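Falport Dialogue Office
Progress report to the Muvby Fund
Chege and Usham border conversations, second grant year
3/18/26

Dear friends at the Fund,

Thank you for your patience with us over the winter. I know this report was meant to be with you sooner, and I did start it in January, but the two governments chose that month to go back to the table over the crossing, and every time I had a page finished something in it stopped being true. I think the picture has settled enough now for me to tell you where we stand.

As you know, the crossing between Chege and Usham has been closed to private cars since before our first grant began. Freight still goes through under the old arrangement, and people on foot can cross with a day permit if the office happens to be open. The official talks deal with customs, the river survey and the question of who staffs the bridge. Our part is much smaller. We bring together people who live on either side and we write down what they say in words that both delegations are willing to read.

Meetings

We have held nine meetings in this period, five in Chege and four in Usham. The fifth Usham meeting was put off when day permits were suspended, and we'd like to hold it as soon as they are being issued again. Turnout in Usham has been lower than we hoped. Part of that is the road, and part of it, I'm afraid, is that the regional paper there ran a piece calling us a foreign project with a friendly face. We wrote to the editor and our letter was printed in full, and afterward two people came along who told us they had only heard of us from the article. So I can't say it was all bad!

The talk itself has been better than last year. In the first round we heard a great many speeches, and people mostly repeated what their own side's ministry had said on the evening news. This time we asked everyone to begin with something that had happened to them at the bridge, and to leave the ministries for the second hour. It made for a slower start and a much more useful afternoon. The subject that came up most often was school places for children whose parents live on opposite sides, and after that the pharmacy hours in Chege, which I would never have guessed.

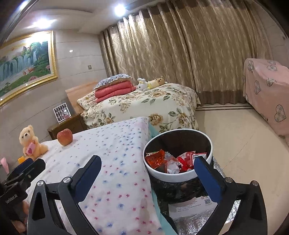
Lodging took more of our time than any other practical matter. The last permit check closes early, so anyone who crosses for an afternoon meeting has to stay the night, and Chege has only the one hotel, with prices to match. We have gone over to using spare bedrooms in private homes, very much like the one with the trash can and the white cloth with its little blue and reddish marks scattered over it, and the guests tell us they prefer it. A good deal of talking gets done at breakfast that would never get done in a hall. We pay hosts a small nightly sum from the travel line, and we now give them a single sheet with arrival times and a phone number for the Falport office, which they had been asking for.

The survey

We mailed 2543 questionnaires, using the household lists that both town halls kindly let us have, and 857 came back filled in. We had told you to expect a lower return than that, and we are very pleased. The replies from Chege outnumber those from Usham, so please read the early results with some care. What we can say already is that people on both sides put daily crossing for work well above the question of the flag on the bridge, which takes up so much room in the official statements. The full tables will follow once the second reader has been through the handwritten answers. Some of those run to several pages, and they deserve a proper reading.

The joint statement

Under the grant we promised you a short text agreed by participants from both sides, to be handed to the two delegations. It has been a good deal harder than I told you it would be. The trouble was never the big questions. It was a matter of small words. "Reopening" was fine in Chege but in Usham it seemed to admit that the crossing had been properly closed, which their government has never said. "Normal traffic" upset people in the other direction. We tried "fuller use of the bridge," and that has held so far. 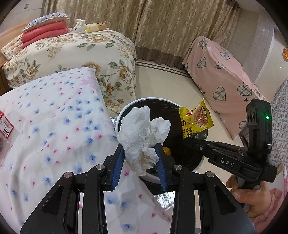 Drafting has been done by a group of six, three from each side, and they are now on their seventh version. They like to work on paper, all of them, with the two languages printed side by side and everybody's pen going at once, and it is slow but I wouldn't change it. Plenty of pages have been balled up as thoroughly as that crumpled white one at the bin with the shiny black bag. The seventh version keeps the opening from the second and the section on permits from the fifth. Two sentences are still open, both to do with who would be asked to speak for the towns if the delegations agree to hear from them. I expect to send you the finished text with our next report, and I'd be grateful if it were not shared before then.

Money

Spending is close to plan overall. Interpreting cost more than we budgeted and hall rental less, since Usham has let us have the school at no charge. We ask your permission to move 4000 dollars from printing to travel, to cover the host payments and the postponed meeting. No other change is requested, and the statement of accounts is enclosed.

What comes next

The official talks are due to resume in the spring, though no date has been given out. If permits come back before then we will hold the Usham meeting first and finish the statement there. If they don't, we'll try to do it by video, which the older participants are not looking forward to, and neither am I.

With warm thanks from all of us,

The project coordinator
Falport Dialogue Office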